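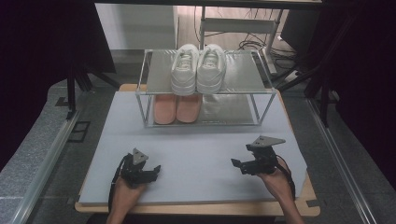

**Unit 4: Site visit to the Hondmont Automation Laboratory**

These notes are to be read before the visit and brought to the laboratory. They replace the handout circulated in May.

## Purpose of the visit

Students will observe a demonstration of two-handed object handling, in which an operator holds a gripper in each hand and places household articles on a small rack. The exercise relates directly to the lectures on grasp planning and on learning from demonstration. Attendance counts toward the practical component of the unit.

## Programme

The group will assemble at the Zisent Building entrance at 9:30 am. After the safety induction, students will proceed to the Antwi Room, where the shoe-rack task is carried out on a tabletop. The demonstration is followed by a discussion period and a short session at the Bemmont data desk, where recorded trials are reviewed. A complete set comprises 100 trials.

## Points for observation

1. The direction from which each gripper approaches a shoe, and whether it closes on the collar, the heel or the side.
2. The difference in clearance between the upper and lower shelves. Consider how the upper tier restricts access to the lower one.
3. The division of labour between the left and right hands.
4. The path of the cables during reaching movements.

Sketches are encouraged. Recording by students is not permitted in the laboratory.

## Conduct and safety

Enclosed footwear is mandatory. Students must remain behind the marked line while the operator is working, and must not step over rails or cables. Questions should be held until the grippers have been set down.

## Assessment

A written report analysing one complete placement is due 72 hours after the visit. Reports should include a labelled diagram and must not exceed 4 pages. Late submissions will be penalised in accordance with the unit outline.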